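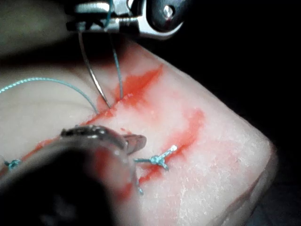

Samonte wrote: We get the same staining on ours. Are you closing the ticket as cosmetic, or is the simulated blood meant to rinse out between users? We have 15 pads in the same state and would like one answer for both sites.

Reply: Not closing yet. Log so far is set out under the headings.

Product: Roltgate simulated tissue pad, pale, speckled finish
Fluid: Poltier red concentrate, mixed on site
Thread: braided, teal-blue
Site: Britov skills room
Status: Open
Priority: Low

Fault as reported
Red colour spreads out from the incision line and stays in the pad surface after cleaning. Pink patches are left between the darker streaks. Users say they can't judge bite distance on the second closure when the wound edge is already coloured.

Entry 1
Rinsed one pad under cold tap water for 3 minutes. Surface fluid cleared. Pink patches remained along both sides of the cut. No change to the feel of the pad.

Entry 2
Repeated with warm water and a neutral detergent, soft cloth only. Slight improvement on the flat area, none inside the incision. Do not use a brush - it lifts the speckled top layer and the colour then goes in deeper.

Entry 3
Checked the mix. The concentrate was being made up at double strength, a carry-over from the May order, when the bottle size changed and the label on the jug did not. Corrected the label. A new pad with fluid at the right strength was rinsed straight after use and came up clean, apart from a faint line at the wound edge.

Entry 4
Left a second new pad for 18 hours before rinsing, correct strength. Stained. Dwell time matters as well as strength.

Thread
Separate query on whether the teal dye was adding to the colour. Soaked a length overnight in clear water. No dye in the water. Ruled out.

Interim advice for both sites
Mix to the current label. Rinse at the end of each session, before the pads go back in the tray. Mark stained pads on the underside and keep them for knot tying, where edge colour is of no concern.

Outstanding
Roltgate asked to confirm whether the top layer is sealed at the corners. Replacement of the stained stock is quoted at $3,920 and is on hold until they answer. Samonte to send the dilution they have been using.

Last updated 10 December 2019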